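Seledgate Produce Handling Station
Product code: SG-168
Supplied and supported by Teletti

The Seledgate station is intended for packing rooms that handle soft or irregular fruit in small lots. It takes over the repeated lifting between table and bin that staff have until now performed by hand. Standard cycle settings are provided for 70 kinds of produce, and further settings may be requested from Teletti.
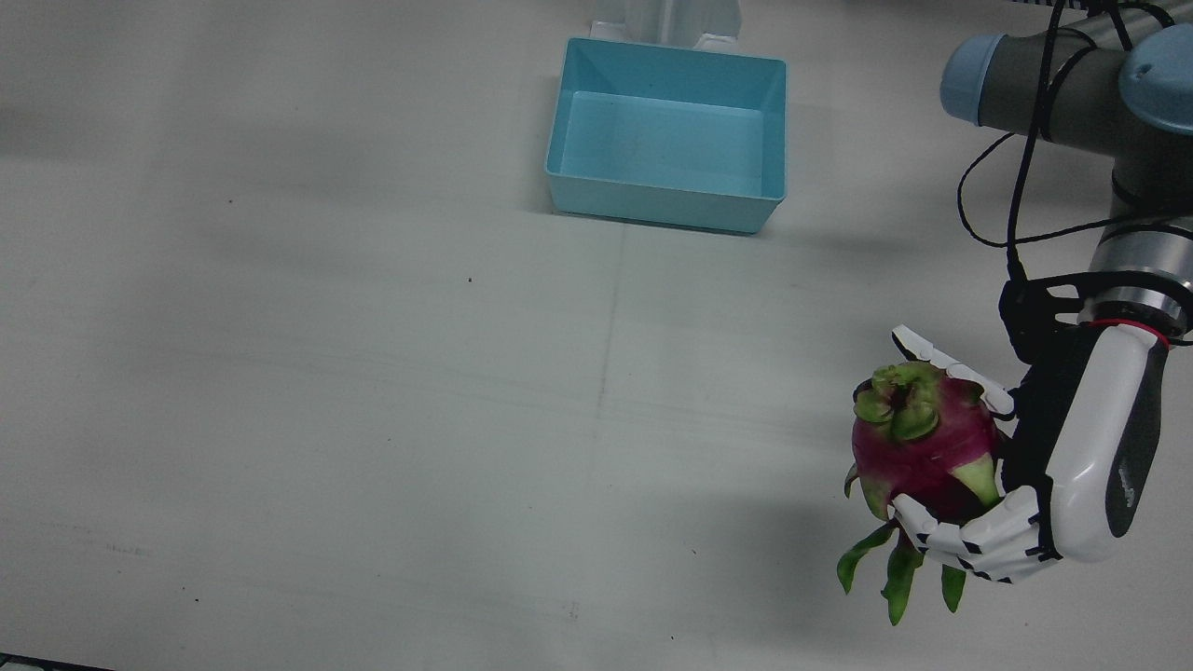

Staff assigned to the station remain responsible for grading, labeling and final release of each lot. Their duties move from lifting to inspection, and employers are asked to revise job descriptions before the station enters service. Fruit such as dragon fruit, with long green scales that hang below the fingers when it is held, should be checked for torn scales at inspection. Operators complete 4 hours of training on site.

At the Trostotau packing house, the station entered service in December. Shift supervisor Aparecida Cavalcanti reports that packers now rotate between inspection and dispatch, and that no positions were removed.

Power supply, floor plan and service terms: see data sheet 1391.
Training inquiries: Remedios Panganiban, Customer Instruction, Teletti
Page revised July 2025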